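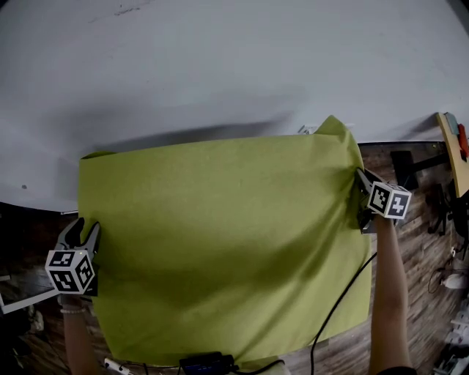 Stretching the cloth between two hand-held grippers, with a marker cube on each one.

How to Run a Cloth-Handling Demo at an Open Day

These instructions cover the cloth station we set up for the Wavell open day in February. Visitors hold a pair of grippers, pick up a piece of fabric by two edges, stretch it, and lay it back on the table. Each try is recorded and can be played back on a screen. The station runs all day with two people, one at the table and one at the computer.

What you need

Two hand-held grippers with marker cubes fitted
One head camera with an adjustable strap
A dark tabletop, or a dark cover for a light one
Fabric sheets in a plain, bright color
A computer with the recording software
A screen that faces the line
Tape, alcohol wipes, spare strap pads

We used Drimard grippers and ran the recordings through Varnent. Other equipment will work if the cubes can be tracked from the head camera. The menu names in the steps are from Varnent.

Setting up the table

1. Put the table in front of a plain wall. Posters and shelves behind the cloth make the playback hard to follow for people standing at the back.

2. Leave enough room on both sides for an adult to swing their elbows out. We started with the table in a corner and had to move it before lunch.

3. Run the gripper cables down and away from the person, then tape them where they cross the floor. Leave slack. A visitor will raise both hands to shoulder height and the cable has to go with them.

4. Mark the standing spot with tape. Children stand on a low platform behind the same mark.

5. Lay the cloth flat with the long side toward the visitor.

Checking the tracking

Do this before the doors open and again after any break.

Open the Session page and choose New Check. Put on the head camera and hold both grippers out over the table. Turn each wrist slowly to the left and right. The two cube outlines on the screen should stay on the cubes the whole time. If one drops out, wipe the printed faces first. Fingerprints and glare cause most of the trouble. If it still drops out, move the nearest lamp.

Then pick up the cloth and stretch it. Watch the screen again. A large sheet can swing in front of a cube when it is lifted too high, and you want to find out how high that is for your camera angle.

Running a turn

1. Fit the head strap. Ask the visitor to look at the middle of the table and tilt the camera until the table fills most of the picture.

2. Hand over the grippers one at a time, left hand first. Let the visitor open and close each one a few times with nothing in it.

3. Press Record.

4. Ask the visitor to pinch the cloth near the two far corners. Close to the corner is fine. Going for the exact point takes too long, and the fabric slides out when it is pulled.

5. Have them lift slowly until the cloth hangs straight down with its lower edge on the table.

6. Have them pull outward until the top edge is close to level. One corner usually ends up higher than the other. That's all right for the demo.

7. Ask them to lower the cloth, lay it flat and let go with both hands.

8. Press Stop and take the grippers back before you take off the strap.

A turn takes three or four minutes with the strap fitting included. We limited each visitor to 8 lifts when the line was short and two when it was long.

Showing the playback

Turn the screen toward the visitor and open the last take. Play it once at full speed and once at half speed. The half-speed one is where people notice how often they adjusted their grip.

Shahzad Mohmand ran our computer and kept two takes open side by side, one from a visitor and one from a staff member. This worked well with school groups. The usual question was why a robot finds cloth harder than a box, and it helps to have an answer ready. Ours was that a box keeps its shape when you pick it up and a cloth has a new shape every time.

Numbers from our day

We had more than 600 visitors in the building and saved 1,407 takes at the cloth station. Set the storage limit higher than you think you need. Ours was full by three in the afternoon and we lost a quarter of an hour moving files to the Petrenko drive.

Packing up

Wipe the gripper handles and the strap. Check the cube screws, as two of ours had worked loose by closing time. Fold the sheets along the same lines each time or hang them up; deep creases are a nuisance at the next demo. Copy the takes, check that the copy opens, and then clear the computer.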